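Mixed-goods carton packing

Mixed-goods carton packing (also catch-all packing, or box filling) is the household practice of putting small unrelated items – snacks, drinks, cleaning things, cloths – together into one reused cardboard carton. Done for moving, for mailing parcels to family, for short-term storage, or just to clear a table. Differs from sorted packing, where each carton holds one class of goods.

Carton

Usually a grocery or drinks carton saved after shopping. Milk cartons are common, being stiff and a handy size. Flaps often cut or torn away so the box can be loaded from above. A torn upper edge does not matter much unless the carton is to be stacked, in which case the weight falls unevenly. Printing from the first use normally left on.

Contents

Typical contents are light and soft-walled: snack bags, tissue packs, pouches of milk, sponges, folded or crumpled cloth. Glass and knives generally left out. Liquids in pouches are a known weak point, and most guides say to stand them up or lean them against something soft. 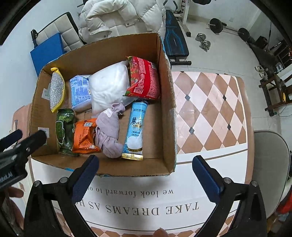
Scouring sponges go along a wall, where they take up little room and keep thier shape. Puffed snack bags are put in late, or they burst. Cloth is the usual filler and is pushed into whatever gap is left.

Method

Items are first laid out on a table, with the empty carton at the far side or on a chair next to it. Laying out shows the bulk of the load before anything goes in. Then heavy things to the bottom, flat things upright along the sides, soft things in the middle, light things on top. Chidubem Iyamu, in the household manual Serkari, gives 3 passes: heavy, flat, soft. The same manual allows up to 22 small items per carton and advises repacking past that.

Unpacking runs the other way. Everything comes out onto the table and the box is checked for crumbs and leaks before it is used again.

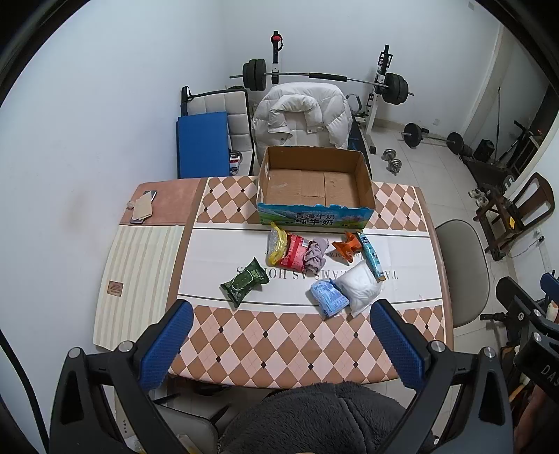

Packaged goods and a cloth set out on a patterned table covering, with an empty milk carton at the far edge.

Variants

In Branport the term "table box" is used for a carton kept near the dining table all year and emptied each January. The Sayce method puts all food in an inner bag, with cleaning goods outside it. Lastier packing uses no cloth at all, only crumpled paper; faster, but the load shifts more.

Problems

Food packed beside cleaning goods can pick up thier smell – mostly an issue with opened packs. Overfilling bows the walls. A survey of 51 Branport households found 18 had lost a pouch of milk or juice to a split seam, most often where a heavier item had been laid on top.

See also

Carton reuse
Parcel packing
Sorted packing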